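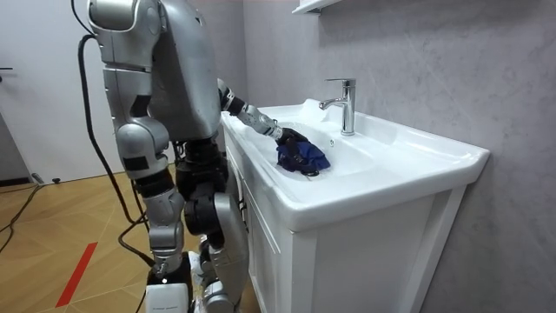
Workshop > Builds > Tips

Wiping a basin with the robot: what I'd tell my past self

I've been at this with the Trorden lot since June, mostly in the evenings, and a basin is a much nastier job than a table top. Everything curves! These are my notes, in no order worth defending.

Pick one cloth and stick with it

We use a navy one, bunched up in the fingers. Folding it flat looked tidier but it slid out on nearly every pass. Dark cloth on white china is also dead easy for the camera to find – Noémie spotted that before I did.

Keep the cables on one side

Leave a decent loop at the elbow and check it with the arm stretched right out over the bowl. I lost a whole evening to a loop that was 2 cm too short (and a connector, RIP).

Grit first, shine later

Dark specks show up beautifully on white, so they make good test dirt. Start on the side wall and work down to the plug. If you go straight across the middle you just drag a grey smear from one side to the other. 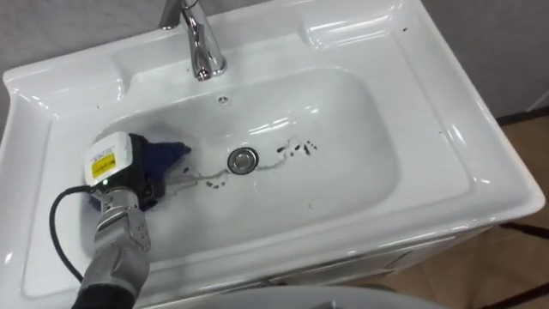 Go easy on the pressure

Our numbers run from 0 to 200 and I'd settled on 187, until Alfredo heard the wrist creak and made me turn it down. Start at 19 and creep up. Ánh keeps a hand near the stop button while I fiddle, and I'd do the same for anyone – it's very hard to watch the screen and the elbow at once.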